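4.2 Loudness, annoyance, and the trouble with asking people

Our second study took place in Skolmont, a town with 90 registered noise complaints on file and, as far as we could tell, strong feelings about every one of them. Residents were asked to rate recorded household sounds on a scale from 0 to 100, where 0 meant "would not notice" and 100 meant "would write a letter." Kordestani and Mousavi had warned us that the top of such scales gets crowded. It did. Several respondents asked whether higher numbers were available.

Sound level alone explained little of the variation. A dull knock through a shared wall was rated worse than a passing truck, even when the truck was plainly louder. Respondents forgave the truck. They did not forgive the neighbor, who was assumed to be doing it on purpose.

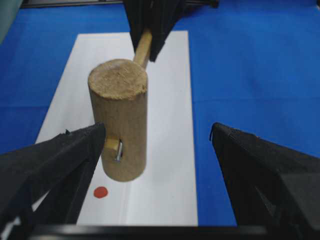 Figure 4. Wooden mallet above a white sheet on a blue surface.

This pattern held after we controlled for age, floor, and years at the address. It weakened only among people who said they liked their neighbors, a group too small to support the analysis we had planned for it. Esfahani reports a similar shortage in her Jafarzadeh data and suggests recruiting in February, when windows are shut and tempers are somewhat better. We recruited in July.

One further result deserves mention, mainly because a reviewer asked us to remove it. Respondents who had filed a complaint themselves rated their own household as quieter than average — all of them, without exception. We make no strong claim here. We do note that the same households appear quite often on the other side of the file.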